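Speaker notes: "What did we pay for when we paid for demonstrations?"
Torneck practitioners' track, September 2025
Slot is 20 minutes plus questions. Don't run over like last time.

Opening (title slide up, stay off the clicker)

I was asked to talk about scaling up data collection for household tasks. I said yes before I noticed that the session blurb had the words "solved at the input end" in it. I don't think it's solved at the input end. I'm going to spend my time on why I doubt it, and I'll take objections as I go if somebody is really annoyed.

Ask for hands: who here has collected demonstrations themselves, with their own arms, for more than an afternoon? Wait for it. Then ask who has signed off a budget for it. Expect more hands the second time. Move on without comment.

Slide 2: The pitch

The pitch goes like this. Robots are expensive and slow to teach by remote control. People are quick. So give people a gripper they can hold, put a camera on it, send them home, and let them do the chores they'd do anyway. The learning system gets the view from the tool and the motion of the tool. You skip the robot until the end.

I like this pitch. I've given it. Our project, Plovholm, was funded on it. My trouble is with the word "anyway." People don't fold clothes with two pincers anyway. The minute you hand over the tool, you've changed the chore, and what you record is a person coping with a tool.

Slide 3: Folding, which we thought was the easy one

We picked clothes on a bed because everyone has clothes and a bed. The instructions were short: lay the garment out flat, bring in the sleeves, fold up from the bottom, finish. Both hands on grippers the whole time, no cheating with fingers.
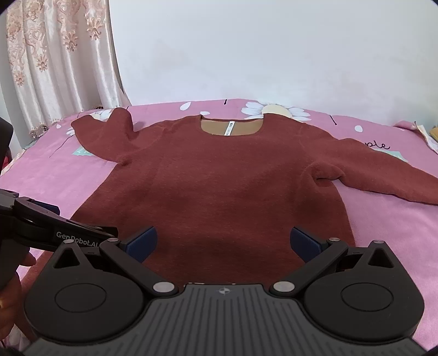

What the instructions left out was everything before the first fold. Does laying it flat belong in the episode or not? Which way up? Half our collectors put sweaters face down because that's how they were raised to fold them, the other half face up, and a few changed their minds partway through a session. The model saw all of it under one label, "fold sweater." Then we acted surprised when it hesitated.

(If someone says "diversity is good," say: yes, when you know which kind you bought. We couldn't tell you which kind we bought. We hadn't written it down.)

Slide 4: The number on the invoice

We had a target of 100 episodes per garment type per home. Everybody hit it. I want you to be suspicious of that, because I wasn't.

When we went back through one home's set, it was the same few garments, same bed, same side of the bed, same light. The later episodes were faster and neater than the early ones, and we'd been calling that quality. What the collector had learned was our checklist. A patterned bedspread, by the way, did more for us than another pile of repeats on a plain one, and we'd nearly told people to strip the patterned ones off.

Pause here. Drink water.

Slide 5: What gets thrown away

Our review rule at Rostport was to delete failed episodes. Dropped sleeve, gone. Fold came undone, gone. Grip slipped and the person tried again, gone. So the set showed a world in which cloth never slips.

Then the arm drops a sleeve and has no idea what to do next. Of course it doesn't. We paid people to recover from mistakes and paid other people to delete the recoveries.

We kept 104 of the rejected episodes by accident, on a drive that missed the cleanup. I'd love to tell you they fixed the policy. They helped somewhat, on one task, in one room, and I wouldn't put it on a poster. Do NOT show the chart unless asked. The error bars are embarrassing.

Slide 6: What I'd do again

Keep the handheld rigs. I'm grumpy about the claims, and the hardware is fine.

Write down how each episode starts, even one word. Pay by the hour and drop the episode target. Keep the fumbles and tag them. Swap garments before swapping homes, it's cheaper. Hold back a couple of homes completely, and I mean don't look at them, don't tune on them, don't demo in them.

And have whoever writes the instructions do a full shift with both grippers. My wrists hurt after mine. The instructions got shorter that evening.

Slide 7: Questions I can't answer

How much of the gap is the camera view and how much is the human wrist? No idea. The Lại set may help, it has the same chores done bare-handed as well, but we've only had it since spring and I haven't found time to go through it properly.

Would any of this matter with ten times the data? Maybe not. People tell me so constantly. I'd like to see it on a garment they didn't choose.

Leave slide 7 up for Q&A. Repeat each question into the mic, the room is bad for sound.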